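Search products, news, support

Filed under: Press Room / Robotics / Simulation

12 Dec 2023

Pronda opens up Dreltis, our practice ground for robot grippers

I'm really happy to say it: Dreltis, our simulation kit for gripping odd-shaped stuff, goes on sale today! We built it at Pronda with our friends at Varkia, and it comes with 414 ready-made objects (rocks are my favorite, they're such a pain to grab) plus 17 stone surfaces to lay them on. A one-year license is $2,000 and updates are included. Want to try it first? Write to our press desk and we'll set you up.
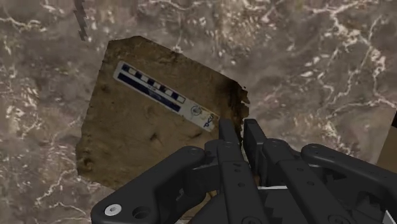
Rendered in Dreltis: a two-finger gripper at the ragged edge of a brown slab with a scale bar across it.

© Pronda. All rights reserved. | Contact | Back to top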